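Grocery money tips, quick ones

Price goes up, you buy less. Everybody knows that in theory, then you walk into the store hungry and forget. So, stuff that works in my kitchen:

Write down what you'd pay BEFORE you leave the house. A top price for coffee, butter, eggs. Over that, skip it or swap. Mine for coffee went up in January and I still grumble.

Unit price, always. Big bag isn't always cheaper. Did the math on rice last month, the small bags won by 15 cents a pound.

Swaps. Beef jumps, do beans or chicken thighs. Butter jumps, oil for the frying and save butter for toast. Keep a list of swaps taped inside the cupboard door — saves thinking.
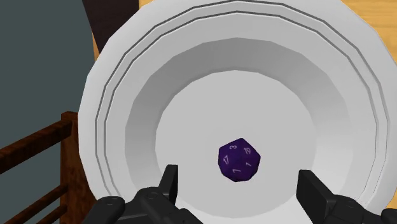
Siiri Lapiņa wrote in that the swap list only works if you redo it every so often, as chicken went past pork at her store and she kept buying it for weeks out of habit. Fair point. Mine gets redone every 30 days now, more or less.

Coupons: only for things already on teh list. A dollar off something you didn't want is still money gone.

Freezer. When bread is marked down get two, freeze one. Not five. I did five once.

Receipts in an envelope, add up at month end. Was at 200 for the pantry stuff, got it down to 167 — mostly from snacks and fancy cereal.

More on bulk spices next time, have to run.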